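Workroom Table Safety Check, With Comments
September
By Halima Tijani

I love doing this one. A worktable tells you so much about how a room is being run, and the Thakur workroom tables have come on so far since spring that going round with the clipboard has become a treat. The form is the same one we use for the storeroom, with the parts about shelving taken out and a few lines added for mats, scales and bottles. Results are OK, FIX or WATCH. FIX means before the room is next used. WATCH means it stays on the list and I look again next month.

Checked Monday, before 9 a.m., with Harsh Sisodia. Ritu Tiwari joined us for the scales.

1. TABLE AND MAT

1.1 Table stands level, does not rock when leaned on at each corner. OK
Comment: Solid! Harsh leaned on all four corners with real commitment and it stayed put.

1.2 Mat lies flat, corners down, no lifted edge that could catch a sleeve. OK
Comment: The rounded corners were a great choice. The old square mats curled up within weeks and I was forever writing them up.

1.3 Mat clean and free of grit, staples and blade chips. OK
Comment: Brush marks in felt are fine and I don't mark them down. Run your palm lightly over the surface after brushing, gloves on, and you'll feel anything that got left behind. Harsh found one staple this way on the second table. Removed on the spot.

1.4 Mat not used as a cutting surface. WATCH
Comment: Two short cuts in the mat on table three. Felt won't stop a blade and there is a perfectly good cutting board on the hook by the door. Please use it, it's lovely to cut on.

1.5 Spare mat in stock. FIX
Comment: None on the shelf. Ritu has put in an order with Grendico.

2. THINGS STANDING ON THE TABLE

2.1 Tall boxes steady, or laid on their widest side. WATCH
Comment: A light carton stood on its end goes over at the first nudge. An empty one is harmless enough. A full one can take a bottle with it, and then you're mopping. If you want the printed side facing out so you can read it, put the box toward the back, and don't stand anything breakable next to it.

2.2 Boxes keep their labels and lot details readable. OK
Comment: Very good across the room. Whoever has stopped sticking tape over the small print, thank you, it makes my morning go twice as fast.

2.3 Notebooks and paper kept away from liquids. OK
Comment: The paper-covered notebooks soak up a spill like a sponge, so give them a corner of their own. I was shown a page of last month's weights that had been through a spill and it was readable only if you already knew the answers.

2.4 Small rolling items (tape, balls, caps, pens) contained. WATCH
Comment: A shallow tray solves this completely. Sarita Dwivedi has one on her table, and I didn't have to chase a single pen there. I'd like to see a tray on every table by next month.

2.5 Thin clear plastic items easy to see. WATCH
Comment: Straws and tubing vanish against almost any surface under the strip lights. Keep them in the jar until you need one and drop them back in after.

2.6 Front edge of the table clear by a hand's width. OK

3. BOTTLES

3.1 Every glass bottle capped. OK
Comment: All of them, every table. Brilliant.

3.2 Glass bottles stored upright when not being poured. FIX
Comment: This is the one I'd most like us to crack. A bottle on its side rests its contents against the cap, and caps are only as good as the last person who tightened them. A round bottle will also travel if the table gets bumped. Stand it up, or if it has to lie down for a minute, put something soft against both sides.

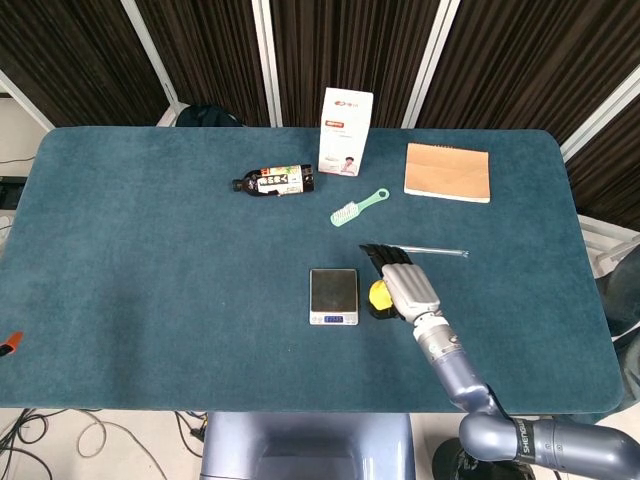
3.3 Labels face out and can be read without picking the bottle up. OK
Comment: Dark glass hides how much is left, so the label does a lot of work. Where the label is in a language not everyone on the shift reads, add a small sticker in English with the name of the contents and the date opened. Gerd Fuchs keeps a roll of blank stickers in the top drawer and is generous with them.

3.4 Drip cloth within reach. OK
Comment: One per table, folded, clean. The Zulo cloths have held up beautifully in the wash.

3.5 No bottle within an elbow's reach of the scale. WATCH
Comment: People look at the display when they're weighing, and their elbows go wherever they like. Clear both sides first.

4. SCALES

4.1 Scale sits flat, platform clean and dry. OK
Comment: Wipe with a barely damp cloth, then a dry one. Dust on a dark platform shows up right away, and I rather like that about them.

4.2 Display lit and readable from a normal standing position. OK
Comment: Ritu and I both tried it with the blinds up and the blinds down. Fine either way on all the scales, though the one by the window is better turned a little toward the wall.

4.3 Scale returns to zero after the load comes off. OK, one WATCH
Comment: We used the 100 gram check weight, five placements on each scale, lifting it off fully between each one. All came back to zero except the scale on table three, which hung on to a gram once and then behaved for the rest. It may simply have had a crumb under the platform. Ritu cleaned it and it passed the second round, but it stays on the list.

4.4 Nothing leaning on or touching the platform. OK
Comment: Easy to miss! The corner of a notebook or a brush handle is enough to throw the reading off, and you can stare at a wrong number for ages before you spot the reason.

4.5 Scale number matches the register. FIX
Comment: The register says 216 for table two and the sticker underneath says 2185. I looked at both with my good glasses on. I suspect the two scales were swapped during the August clear-out. Harsh will trace it and correct the register - please don't peel the sticker off to make it match.

4.6 Spare batteries dated and in the drawer. OK

5. BRUSHES AND CLEANING TOOLS

5.1 Brush bristles clean, not splayed, no strands coming loose. OK
Comment: Loose bristles end up in whatever you weigh next. Give the head a gentle tug with two fingers. If anything comes away, retire the brush to floor duty.

5.2 Brushes hung up by the handle after use. WATCH
Comment: The plastic ones with a hole in the handle are made for hanging, and we have a whole row of hooks looking hopeful. Left on the mat, a brush gets pushed about and finishes up under something. Hanging also lets the bristles dry properly, which the old wooden ones never managed.

5.3 Brushes for the mat kept apart from brushes for washing up. OK
Comment: The color system is working. Keep it going!

5.4 Cleaning log signed. OK
Comment: Signed for every shift. I went back through the whole month and could not find a gap. Cedideo sent their own people to look at our log in the summer and asked if they could copy the layout, so take a bow.

6. BLADES AND MARKERS

6.1 Utility knives closed and put away when not in the hand. OK
Comment: None out open this morning. Table one has moved its knives to the lidded tub, and I'd encourage the others to do the same.

6.2 Nothing sharp or pointed near the edge of a table. WATCH
Comment: One pair of scissors on table four, points outward at hip height. Moved. Same rule for markers, mostly for the sake of people's clothes.

6.3 Used blades go in the blade bin and nowhere else. OK

7. ROOM

7.1 Floor clear around every table, no trailing cords. WATCH

7.2 Lights all working. FIX
Comment: The tube nearest the sink flickers. Gerd has the replacement and needs the tall ladder back from upstairs.

7.3 First aid box complete, eyewash in date. OK
Comment: Topped up the small bandages. We go through the small ones and never the big ones, which I'm pleased about.

7.4 Door opens fully. OK

FOLLOW-UP

Mats - Ritu, ordered.
Bottles upright - all tables. Sarita is making a simple rack with five slots for the back of table two, and if it works we'll build more.
Scale register - Harsh.
Scale on table three - Ritu to repeat the 100 gram check before each use this week and write the results on the card.
Trays for small items - Sarita to share where she got hers.
Light by the sink - Gerd.

If you disagree with a mark, come and find me and we'll go and look at the table together. I changed two marks last month after people did exactly that, and both times they were right. Next check is in October, same time, and anyone who would like to come round with the clipboard is very welcome. Bring gloves.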